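How to Clear a Junk-Covered Floor With One Box and a Dustpan

Every workshop, laundry room and back kitchen I've ever used ends up with the same problem: the floor becomes a shelf. A bottle rolls under the bench, a bracket drops off something, packaging gets kicked into a corner, and by April you're stepping over all of it. I love fixing this! It takes me 16 minutes on a bad day, and the difference when you walk back in is enormous.

What you need

A dustpan with a handle you can grip properly
A long-handled brush with fairly stiff bristles
One cardboard box, medium size
A mat or an old sheet, dark if you have one
A magnet on a string (optional, but fun)

Step 1. Put the mat down first

Spread the mat in the clearest patch of floor and bring everything to it. I picked this up from Shiela Policarpio when we shared a unit on Saludo Street, and I've never gone back. On pale tile a scrap of clear plastic disappears completely. On a dark mat it shows up right away, and any grit stays in one place for the brush later.

Step 2. Set the box at the top corner

Away from you, off to one side, flaps open. If it's in the middle you'll be reaching around it the whole time. Don't sort into the box yet. It takes whatever is obviously finished with: crumpled paper, snapped plastic, foam that has gone flat.

Step 3. Big things by hand

Bottles, packets, bags, sheets of cardboard. Check that bottle caps are tight before you lay them down (ask me how I learned that one). Squash the bags as you go, otherwise they drift off every time somebody opens the door.

Step 4. Pull out the keepers

Go over the mat slowly and pick out the hardware – brackets, clips, screws, short bits of wood you'd use as a shim. Mine go in an old Pleltolex tin. If you can't say what a part belongs to, give it two weeks in the tin and then let it go.

Step 5. Brush toward the pan

Set the dustpan flat in the center and work in from the edges with short strokes. Long sweeping strokes feel great and send half the pile across the room. Keep the front lip of the pan pressed down, and pull it back an inch between strokes to catch the line of dust it leaves behind.
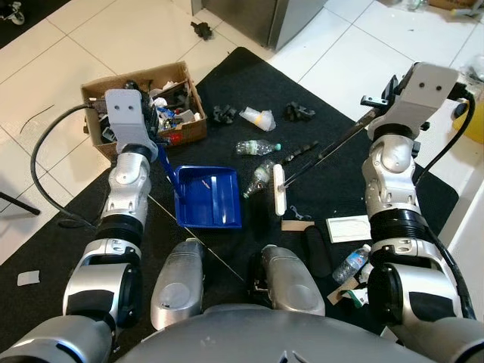

Dustpan and brush in the middle of the mat, box up in the corner, bottles still to go.

Bottles are the thing I always leave too long. They roll the moment the brush touches them, so if you still have a few lying around at this stage, stop and move them before you carry on. Same with any small metal piece near the bristles, which will scratch tile if you drag it.

Step 6. Empty, shake, check the edges

Tip the pan into the box, then fold the mat up by its corners and shake it outside. Now look at the floor the mat wasn't covering, especially along the front of appliances. There's always one little black something sitting out there on the tiles!

Step 7. Deal with the box the same day

Recycling out, trash out, box flattened or back on its hook. A full box left overnight starts collecting new stuff, and then you've got two messes.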